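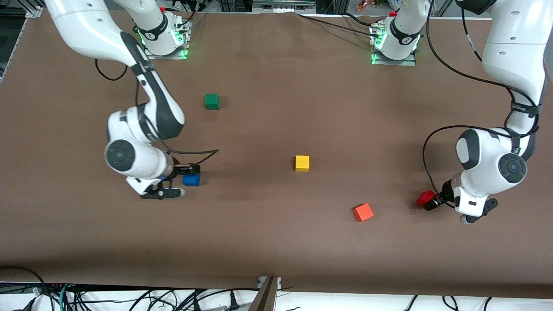 Five cubes and a brown table: Trekel nights are back at Nikora

If you walked past the Nikora rooms last month and wondered why grown adults were cheering at a blue cube, I can help you out, because I was one of them. Trekel is back for the season, and I had a seat near the radiator and a cup of very strong tea.

For those who haven't met it, Trekel is a stacking and sorting game played with five colored cubes on a plain table. Somebody calls out an arrangement (red next to blue, say, or blue on top with red at the bottom) and you build it before the call changes. Then it changes anyway, usually right when you've got the hard part done. A match lasts 20 minutes and feels like a whole afternoon. I love it, and I am terrible at it!

Chutima Kaewkla, who has run the nights for three seasons, told me they had 40 people signed up for the opener, which is the most so far. "We used to push the chairs back and hope," she said. "Now I have to make a list." The list was taped to the door, and my name was spelled wrong, but I was on it.

The big change this year is the tables. The old ones were shiny, and if you had the overhead lights on you got a bright patch right in the middle of your game. I lost a match to that patch two winters ago and have brought it up many times. Chutima talked Nikora into buying matte brown ones, and what a difference. The colors stand out, nobody squints, and a cube stays put when you set it down. Monine, the furniture shop on Castellanos Street, delivered them and knocked the price down to $65 a table, so a thank you to them. They also took the old ones away, and I waved.

There's a small rule change too. Last season you could park a cube anywhere on the table while you worked on the others, and some players (I won't name my own brother-in-law) had a habit of shoving everything into a corner. Now the cubes start spread out, and they have to stay spread out until the first call. Touching one early costs you a point. I thought this was fussy until I tried it. You spend the first few seconds really looking at where everything is, and the game gets a lot more interesting.

The final on opening night was between Chutima's neighbor from the choir, who plays very calmly, and Iraklis Zacharopoulos, who doesn't. Iraklis talks to the cubes. He asks the red one to behave. He was a point behind with one call left, the call was a tower with red at the base, and up it went, all five, a bit crooked but standing when the bell rang. He took it by a point, and the noise must have carried all the way to the bus stop.

I asked him afterward how he practices. "On the kitchen table, while the rice is on," he told me. He said the trick is to place the bottom cube square to yourself and forget about the edge of the table. I've been trying this at home. My towers now fall toward me, and I'm calling that progress.

My own evening was shorter. I went out in the first round to a retired bus driver who was extremely nice about it and showed me, after the match, that I'd been reaching across with the wrong hand the whole time. Blue was on my left and I kept going for it with my right! If you go, watch for that. It's a silly way to lose.

A few practical things. The next Trekel night is in November, and doors open at 6:30, with the first call at 7. Beginners get a practice table by the window and can stay on it all evening if they like. Cubes are provided. You're welcome to bring your own for practice, but matches are played with the house sets so everyone has the same size. It costs $3 to play, tea included, and watching is free. The side entrance is the one to use, as the front door sticks.

Chutima is also looking for a second caller, ideally someone with a loud voice and no wish to play. She has asked me twice now. I've told her I'm busy improving.

Sign up at the Nikora front desk before the list fills, and check the spelling of your name while you're there.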